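Tunton Finger Pad Comparison – Data Card

Version: second release, 9 Feb 2023
Maintainer: Sylvie Kennedy
Contact: please use the issue page of the repository

Summary

This set contains recordings made with the Tunton hand-held gripper while we compared two kinds of finger pad. The first kind is the smooth pad which we used in all our work until September. The second kind is the textured pad, with a small raised pattern repeated over the whole face. We wanted to know if the change of pad makes the older recordings useless for training, or if both can be mixed.

The set has 2402 recordings. One recording is one attempt to pick up an object and put it down at another place. Failed attempts are kept and are marked as failed in the label file.

What was compared

Two pads, one gripper body, one lens. The body and the lens were the same for both pads, and the opening width of the fingers was set again after each change. We did not compare different springs. A person who wants to study closing force should look for another set, as we have no force sensor in the fingers.

The objects belong to five groups: bottles, cups, small boxes, soft items and flat items. The flat items (cards, keypads, thin remote controls) are the most difficult for both pads. They were added in the second release after users asked for them.

Where it was recorded

All recordings were made at our Edstead room, on light wood tables, under the ceiling lights. Several operators work in the room at the same time, so other people and their grippers pass through the view in many recordings. Faces are covered with pixels before release. This covering is automatic and we check it by hand, but please write to us if you find a face which was missed.

The lens is very wide and the picture is a circle with black corners. We do not correct it in the released files. If your training needs a flat picture, the calibration values are in the folder "lens", with a short script that applies them. Please apply it before you cut the picture, and not after. 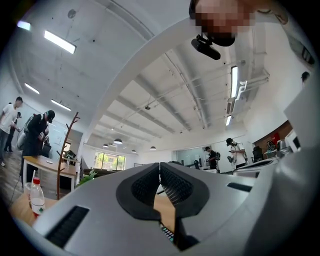

Textured pads on the grey body, as seen by the gripper camera with no lens correction.

The fingers stay at the same place in the view, and this helps when you want to hide them with a mask. One mask is given for each pad type. Do not use the smooth pad mask with the textured pad files – the textured pad is a little thicker and its inner edge will stay visible.

Files

recordings – the video, one file for each attempt
width – finger opening over time, in millimetres
labels – object group, pad type, result, operator number
masks – two masks, one for each pad
lens – calibration values and script

The time in the width files starts at the first video frame. In the first release there was a delay between the two, which is now repaired. If you downloaded the first release, please delete the old width files and take the new ones.

Results so far

With the textured pad, operators dropped fewer bottles and cups. For soft items we see no clear difference. For small boxes the result depends on the operator more than on the pad, and we would not draw anything from it.

We trained the same policy on smooth pad recordings only, on textured pad recordings only, and on both together, with about 1000 recordings each time. The mixed training was close to the best one on every group except flat items. We tested with the Geddes arm only, so please be careful with other arms, especially if the wrist is longer.

Known problems

The textured pad collects dust and after long use it holds less well. Operators clean it at the start of a session, but the label file does not say how long ago it was cleaned.

Some operators always approach from the right side. A model trained on one operator number will learn this habit. We recommend to mix the operators when you split the data, and to keep at least one operator for testing only.

Transparent cups are hard to see near the border of the circle, where the lens makes things small.

Use and thanks

The set is free for research and teaching. For commercial use, please ask first. The pads were moulded by Stisent after our drawings, and the drawings are not part of this release. Corrections to the labels are welcome – send the file name, the present label and the label you propose.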